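분류: 생활기술 > 도장과 표면

철판 상자 재도장, 하도에서 막힌 부분 정리

지난번 글에서 공구함 바닥의 도막을 어디까지 걷어낼지 적다가 말았다. 이번에는 하도 선택과 건조 간격을 정리한다. 작업 대상은 창고에서 쓰던 냉연강판 상자 두 개이고, 원래 도장은 회색 계열의 소부 도장으로 추정된다. 제조사 자료가 남아 있지 않아 수지 종류는 확인하지 못했다.

먼저 기존 도막의 상태 판정. 용제 문지름 시험으로 시작했다. 흰 면포에 락카 신너를 묻혀 같은 자리를 왕복으로 문지르고, 면포에 색이 묻어나는지 본다. 묻어나면 용제에 녹는 도막이므로 그 위에 강용제형 도료를 바로 올리면 주름이 생길 가능성이 높다. 내 상자는 바닥과 측면의 결과가 달랐다. 측면은 거의 묻어나지 않았고 바닥은 옅게 묻어났다. 누군가 바닥만 한 번 덧칠한 것으로 본다. 중고로 산 물건이라 이력은 모른다.

부착력은 테이프로 봤다. 칼로 격자를 긋고 테이프를 눌러 붙였다가 떼는 방식인데, 규격대로 하려면 칼날 간격과 테이프 점착력이 정해져 있어야 한다. 나는 자를 대고 손으로 그었으니 등급을 매길 수 있는 시험은 아니다. 격자 모서리가 떨어져 나오는지만 참고했다. 측면은 멀쩡했고, 바닥은 교차점 몇 군데가 들렸다.

그래서 측면은 연마만 하고 바닥은 금속면까지 걷어내기로 했다. 전부 벗기는 쪽이 균일하겠지만 작업량 대비 이득이 적다. 도막이 모재에 단단히 붙어 있으면 그 도막이 이미 좋은 하도 역할을 한다. 이 의견에 반대하는 사람도 있다. Ville Riihimäki가 댓글로 경계면에서 반드시 단차가 드러난다고 지적했는데, 외관이 중요한 물건이라면 맞는 말이다. 공구함 안쪽은 어차피 다시 긁힌다.

연마는 P180으로 시작해 P320으로 마쳤다. P80을 쓰면 빠르지만 깊은 스크래치가 상도까지 올라온다. 경계부는 폭을 넓게 잡고 완만하게 갈아내야 한다. 손톱으로 긁어서 턱이 느껴지면 아직 덜 된 것이다. 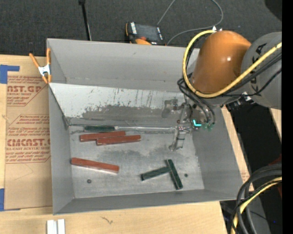 탈지는 두 번 했다. 연마 전에 한 번, 연마 후에 한 번. 연마 전 탈지를 건너뛰면 기름이 연마지에 묻어 스크래치 안으로 밀려 들어간다. 이렇게 들어간 기름은 나중에 닦아도 잘 나오지 않고, 도료를 올렸을 때 분화구 모양의 크레이터링으로 나타난다. 실리콘 오염이 의심되면 전용 탈지제를 쓴다. 면포는 젖은 것과 마른 것을 따로 준비하고, 용제가 마르기 전에 마른 면포로 걷어낸다. 그냥 증발시키면 오염물이 제자리에 다시 남는다.

하도는 세 가지를 비교했다.

1액형 에칭 프라이머. 금속면 부착은 좋으나 도막이 얇아 메움 능력이 없다. 산 성분이 있어 제품에 따라 에폭시를 바로 올리지 못하는 것이 있다. 기술자료의 적합 상도 항목을 반드시 확인할 것.

2액형 에폭시 프라이머. 방청과 부착이 모두 좋다. 단점은 가사시간과 온도 의존성이다. 저온에서는 경화가 크게 느려지고, 표면이 끈적한 채로 며칠을 가기도 한다. 재도장 간격을 넘기면 다시 갈아야 한다.

알키드계 방청 프라이머. 싸고 붓으로도 잘 발린다. 다만 건조가 느리고, 위에 강용제형 상도를 올리면 들고 일어난다. 상도까지 알키드로 통일하면 문제가 없다.

결론부터 말하면 에폭시로 갔다. 처음에 산 것은 Ravlow의 소용량 세트였는데 주제와 경화제의 혼합비가 부피 기준인지 무게 기준인지 라벨에 적혀 있지 않았다. 판매처인 Trandwood에 문의해 무게 기준이라는 답을 받았다. 두 성분의 비중이 다르면 부피비와 무게비는 일치하지 않는다. 저울이 있다면 무게로 하는 편이 오차가 작다. 혼합 후에는 용기 벽과 바닥을 긁어가며 섞고, 가능하면 다른 용기로 옮겨 한 번 더 섞는다. 벽에 남은 미혼합분이 그대로 도막에 들어가면 그 부분만 굳지 않는다.

작업은 9월 오후에 했다. 창고 온도는 20도를 조금 넘었고 습도는 높은 편이었다. 확인할 것은 이슬점이다. 일반적인 지침은 피도물 표면 온도가 이슬점보다 3도 이상 높을 것을 요구한다. 기온이 충분해도 철판 자체가 차가우면 눈에 보이지 않는 결로가 생긴다. 나는 비접촉 온도계로 바닥판을 재고 시작했다. 광택 있는 금속면은 방사율이 낮아 비접촉식이 엉뚱한 값을 내므로, 무광 테이프를 한 조각 붙이고 그 위를 쟀다.

도포는 얇게 두 번. 첫 번째는 바닥색이 비쳐도 그대로 둔다. 두꺼운 한 번보다 용제가 빠져나가기 쉽다. 모서리는 표면장력 때문에 도막이 얇아지므로 붓으로 먼저 한 줄 발라 둔다. 현장에서 스트라이프 코트라고 부르는 작업이다. 상자류는 녹이 거의 예외 없이 모서리와 용접부에서 시작하니 이 단계를 빼면 나머지에 들인 수고가 아깝다.

건조 간격은 기술자료의 최소값과 최대값을 모두 봐야 한다. 최소값만 보고 방치했다가 최대값을 넘기는 경우가 흔하다. 나도 첫 번째 상자에서 그랬고, P320으로 전면을 다시 갈았다. 두 번째 상자는 간격을 지켜 바로 상도를 올렸다. 현재까지 육안으로는 둘의 차이가 없다.

상도는 2액형 우레탄 반광 회색. Azimi 색상표에서 기존 측면과 가장 가까운 것을 골랐으나 햇빛 아래에서는 약간 푸르다. 실내 조명에서는 구분이 어렵다. 조색까지 할 물건은 아니어서 그대로 진행했다. 이소시아네이트가 들어가는 도료이므로 분무할 때 일반 방진 마스크로는 부족하다. 붓이나 롤러로 작업하더라도 환기는 해야 하고, 피부 접촉도 피한다.

경화 시간에 대해 한 가지 더. 지촉건조와 완전경화는 다른 값이다. 손으로 만져 묻지 않는다고 무거운 것을 넣으면 눌린 자국이 남는다. 나는 11일을 비워 두었다가 공구를 넣었다. 급하면 바닥에 고무판을 깔 수도 있지만, 가소제가 든 판은 덜 굳은 도막을 물들이거나 들러붙을 수 있다.

Trinidad Arroyo가 메일로 분체도장을 맡기는 비용과 비교해 달라고 했다. Bralton에 견적을 요청해 둔 상태이고, 기존 도막 박리비가 포함되는지 확인되면 표로 올린다. 붓 세척에 쓴 신너의 양도 그때 같이 적겠다.

문의는 방명록 또는 메일 | 본문 무단 전재 금지 | 맨 위로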